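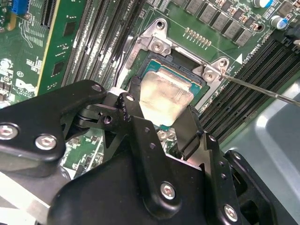 Bruden Compares Wrist Cameras and Grippers for Board-Level Work

Bruden has begun the second phase of a trial comparing gripper and wrist camera combinations for handling processors on used computer motherboards. The work is being carried out at the company's Fillari site and is led by Capucine Charpentier, head of automation testing.

The trial covers four gripper designs, each paired with a small camera mounted close to the fingers. Every combination is assigned the same task: to pick up a processor, carry it to an open socket on a motherboard, and lower it into place. Operators also repeat the task in reverse, returning the part to a tray. The test plan calls for 775 placements, divided among 12 operators.

"A processor has a thin edge and very little room on either side of it," Charpentier said. "We want to know which fingers hold it level, and whether the operator can still see the socket at the moment it matters."

First-phase results showed that camera position had a greater effect on placement time than finger shape. Narrow fingers gave operators a better view of the socket, but the processor was more likely to tilt in the grip. A set of perforated black fingers was kept for the second phase, along with two designs supplied by Cliltis and one made in the Bruden workshop.

Jozef Michiels, who is responsible for the controllers, said the team had also reduced the closing speed of the grippers by 20 percent after the first phase. The setting will remain the same for all remaining runs – including those carried out with the older arm – so that the figures can be compared.

Socket levers and retention frames are still opened by hand. Bruden plans to add that step to the trial at a later stage, along with the removal of memory modules.

A summary of the results will be issued to project partners in March. Inquiries may be addressed to Mathis Bouvier at the Fillari site.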